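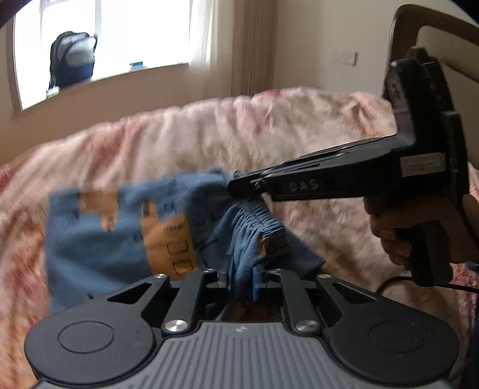
Last changed: Sun 30 June

I went to the open day at Skakwood in May expecting a robot that folds laundry. What I got was a bedroom, a made bed, and people folding children's clothes with grippers in their hands. I have thought about it a good deal since, and I think the organizers made the right choice, though they could have explained it better.

Skakwood is the old school building outside Trenavthorpe that a company named Haltia has taken over. The sign at the gate said 600 visitors had signed up for the day. Parking was in the lower field and cost nothing. Inside, the ground floor had the arms on stands, moving blocks from one tray to another, and that was where most of the crowd stayed. The handling work was upstairs, at the end of a long corridor, and the line for it was short.

The work is simple to follow. A person holds a gripper by its handle and uses it to pinch the cloth. With a waistband, the elastic bunches up and the fold you want is not the fold you get. You let go and pick another spot. The people doing it talked while they worked and did not hurry. The printed sheet by the door said the house set holds 2750 recordings so far, 386 of them of small clothes on beds.

A man next to me said it was a waste of a trip, that he could see someone fold pants at home. I understand him. If you put "robots" on a poster, people will expect a robot to do the thing. But I have been to shows where the machine did do the thing, on a gray table, with one square towel, over and over. I learned less from those than I did from watching someone try to get hold of a ruched edge on a soft bed, where the surface gives way when you press on it.

That is my main point. Folding looks easy to us because we have done it since we were small. Put a tool between your hand and the cloth and you find out how much your fingers were doing. I took a turn on the practice table and needed four tries to pick up one sock. My neighbor's daughter got it on her first.
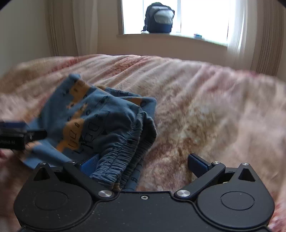 Why practice on a bed when a table would be easier?
Most people sort and fold clothes wherever they land, and that is often the bed. A tool that only works on a hard, flat surface would be of little use in those homes.

I do have complaints. The talk at two o'clock was mostly about Pfeiffer, the next project, and very little about what had been learned upstairs. When someone asked how often a fold fails, the speaker said it depended on the garment and moved on. A company that invites the public in should bring that number, even if it is a poor one. The printed sheet also ran to 26 pages, and I doubt many people read past the map.

I would also like to see plainer talk about cost. Haltia says it wants help in the home for older people. My mother is one of them, and she would ask the price before anything else.

Still, I would go again, and I would go upstairs first. If they hold another one, they should move the bedroom to the ground floor and put the arms at the end of the corridor.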